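Soup for one, is it worth the bother?

musa_effiong
Posts: 483
Since I moved into my own place I've been trying to make proper soup on a Sunday and I always end up with enough for a football team. By Wednesday I can't look at it. Does anyone cook small amounts, or do you all freeze it?

kazimiera_g
Freeze it! I do barley and mushroom in a massive batch and it keeps for months. Small batches just burn on the bottom.

Folasade Ojo
Don't agree with that, sorry. They only burn if your heat's too high (mine did for years, I was blasting it). One leek, one potato, a mug and a half of stock, lid on, lowest ring. Lovely.

kazimiera_g
My lowest ring is still a furnace, so I'm sticking with the big pan.

Folasade Ojo
Fair enough! I'd still go little though, Musa. A small pot with a bit of colour to it cheers the kitchen up no end.

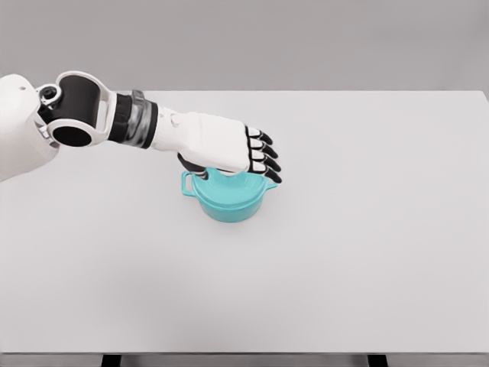
Andri Thaler reckons potato goes grainy in the freezer anyway, so leek and potato is one to make fresh.

musa_effiong
Right, leeks are on the list. Do you peel the potato or leave the skin on?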